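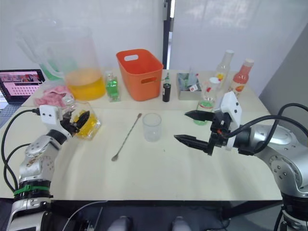 Le bras gauche tient la bouteille de liquide jaune, le droit approche du gobelet, pinces ouvertes. Photo : Raris.

COMMUNIQUÉ DE PRESSE
Foncombe, janvier

Raris ouvre son atelier de démonstration à Foncombe : venez apprendre à un robot à servir un verre

Bon, je me lance, c'est mon premier communiqué depuis que je m'occupe de la communication chez Raris, et j'ai la chance de commencer par une nouvelle qui me réjouit vraiment : notre atelier de Foncombe ouvre ses portes au public et à la presse à la fin du mois ! Au programme, des robots à deux bras, des bouteilles de toutes les couleurs, et vous aux commandes.

Le principe est simple à raconter, un peu moins à réussir. Au lieu d'écrire ligne par ligne les mouvements du robot, on les lui montre. Une personne s'installe au poste de pilotage, prend une poignée dans chaque main, et les deux bras reproduisent ses gestes en direct sur la table d'en face. Saisir une bouteille, l'amener près du gobelet, incliner, redresser, reposer. Tout est enregistré (les images, la position des articulations, l'ouverture des pinces) et ces enregistrements servent ensuite à entraîner le programme qui devra se débrouiller seul. Chez nous, on appelle ça « faire une démo », et je vous préviens, on y prend goût.

Pourquoi des boissons ? Parce que c'est un geste que tout le monde connaît et qui demande pourtant une sacrée coordination. Une bouteille transparente, c'est difficile à voir pour une caméra. Un gobelet en plastique, si on serre trop, il s'écrase. Et puis le niveau monte, et il faut s'arrêter à temps ! J'ai moi-même passé une matinée au poste, très sûre de moi, et j'ai fini par éponger la table. Nos opérateurs les plus aguerris m'ont gentiment expliqué que je regardais la pince quand il fallait regarder le liquide. Depuis, ça va mieux.

La campagne en cours s'appelle Echevarría, du nom de la rue où nous avions notre tout premier local. Elle doit réunir 2000 démonstrations, toutes faites à distance par des humains. À l'heure où j'écris, nous en avons validé 864. Les autres suivront dans les prochains mois, avec des bouteilles déplacées, des récipients changés et des éclairages différents, pour que le robot n'apprenne pas par cœur une seule disposition de la table. Les essais ratés sont conservés aussi, dans un dossier à part : l'équipe s'en sert pour montrer au programme comment rattraper un mouvement mal parti.

Nous préparons en parallèle une deuxième façon de faire, le guidage à la main. Là, plus de poignées : on attrape directement le bras du robot, moteurs relâchés, et on l'accompagne dans le geste. C'est plus intuitif pour les débutants (les enfants adorent, on l'a vérifié avec les nôtres), mais on se retrouve vite à l'étroit à deux au-dessus d'une table, et piloter deux bras à la fois devient acrobatique. Le pilotage à distance reste donc notre méthode principale pour tout ce qui se fait à deux mains. Notre site de Baltitz, qui fabrique les postes de pilotage, travaille sur une version plus légère des poignées. Vous pourrez essayer le prototype pendant la visite, et nous sommes preneurs de toutes les remarques, même les moins aimables.

Côté pratique, la visite dure une soixantaine de minutes. On commence à 16 heures par une présentation des robots et des enregistrements, puis chacun passe au poste de pilotage avec un opérateur à ses côtés. Aucune connaissance technique n'est demandée. Prévoyez simplement des manches qui ne craignent pas le sirop, je parle d'expérience. Les visiteurs qui le souhaitent peuvent laisser leur démonstration dans la base Echevarría, de façon anonyme, après signature d'un petit formulaire. Ceux qui préfèrent tout effacer le font d'un clic avant de partir.

Pour les journalistes, il est possible de filmer le poste et la table de travail pendant les passages, et d'avoir un temps d'échange avec l'équipe d'apprentissage. Dites-moi seulement à l'avance si vous venez avec de l'éclairage, il faut qu'on adapte les réglages des caméras. Des photos en haute définition sont disponibles sur demande.

À propos de Raris
Raris conçoit des postes de pilotage et des outils d'enregistrement pour l'apprentissage des robots par démonstration. L'entreprise est installée à Foncombe et à Baltitz. Ses clients sont des laboratoires, des écoles d'ingénieurs et des ateliers de conditionnement.

Contact presse et inscriptions
Raris, service communication, atelier de Foncombe
Inscription obligatoire, dans la limite des places disponibles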